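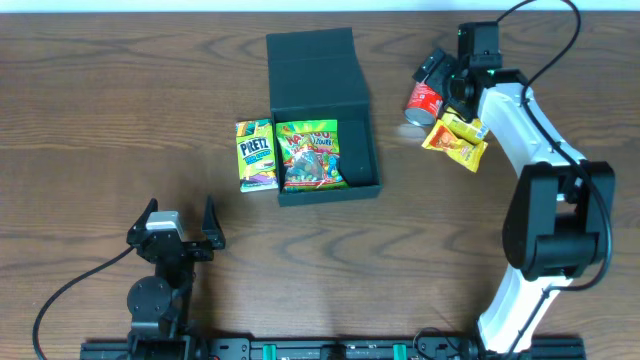

Every few months I make a snack box for my cousin Imelda. She studies far from home and the shop near her dormitory closes early, so when exams are coming she eats crackers for dinner and tells her mother that she had rice and vegetables. I can't cook for her from here, but I can go to the store and fill a box.

I learned the habit from my aunt, who used to send us big cartons from abroad when I was a child. Those cartons had soap, canned meat, towels and always one layer of candy on top, so the children would be happy first. My box is much smaller. It has only snacks, and I try to keep the same idea: the nicest thing must be what you see when the lid opens.

This time I used a black gift box with a lid that folds back. I like this kind because it stays open by itself while I am deciding what goes where. I bought it at Calimlim, the paper shop beside the bus terminal. They also have it in white, but white gets dirty in the mail.

My first rule is to put nothing inside until I have seen everything on the table. Before, I used to throw things in as I took them from the shopping bag, and then the last package never fitted and I ate it myself. Now I keep the hard things together and the soft things together, and I look at them for a while. My wife thinks this takes too long for a box of candy. She is maybe right.

The gummy bag is easy. It is soft, so it can go against a side wall and it bends a little if something needs more space. The Pretz is more difficult, because the sticks are thin and the carton is only paper. I tried it once standing up in another box, and Imelda wrote me that she received "Pretz powder."
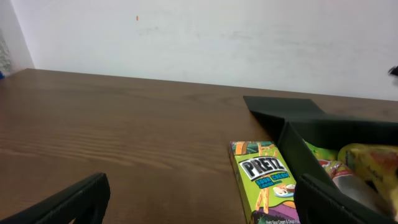 So now the Pretz must lie flat, and it must go in near the end. Sour cream and onion is her favorite flavor. I prefer the plain salad one from my childhood, but it is not my box. I leave it next to the tray while I work with the others, and I can compare its length with the empty space without picking it up each time.

Some more things I have learned by making mistakes:

Round things roll. If you put a roll of candy in a half empty box, it will travel from one side to the other for the whole trip, and it will push everything. I put it in a corner and close the way with a soft bag.

Chocolate is not a good idea from April until the rains come. I sent a Mamavano bar one time and it arrived in the shape of the box.

Do not fill the empty places with newspaper. The ink goes on the wrappers. I use a second bag of something crinkly, or a pair of socks (new ones!).

Weigh the box before you go to the post office. My limit is 300 grams for the cheap rate, and I went over it two times and had to open everything on the counter, with people waiting behind me.
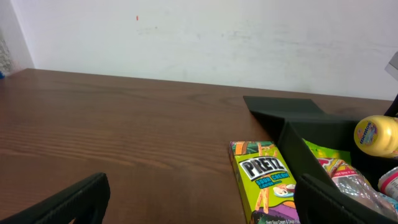
Posted by Crisanto Talavera
05/07/2021
Filed under: Family, Small Things
2 comments

The Mentos is for her roommate, who once carried my box up four floors when the elevator was broken. I always add something for her now. Imelda says the roommate asks more often than she does when the next one is coming.

I must confess that I changed the arrangement again after dinner. I wanted the green things not to be all on the same side. It makes no difference for the taste, of course, but when you open a present you look at it before you eat, and I would like it to look as if somebody was thinking.

I also write a small card. I never know what to write in English or in our language, so I usually put the list of what is inside and "study well, sleep also." My aunt used to do the same with her cartons, the complete list, taped under the lid. My mother kept some of those lists in a kitchen drawer and I found them last year, with the soap and the towels all written in blue pen.

Tomorrow I will go to the post office before work. If you have a good idea for something salty that doesn't break, please write it below. I have asked at Cotis and they only offered me peanuts, and she doesn't like peanuts.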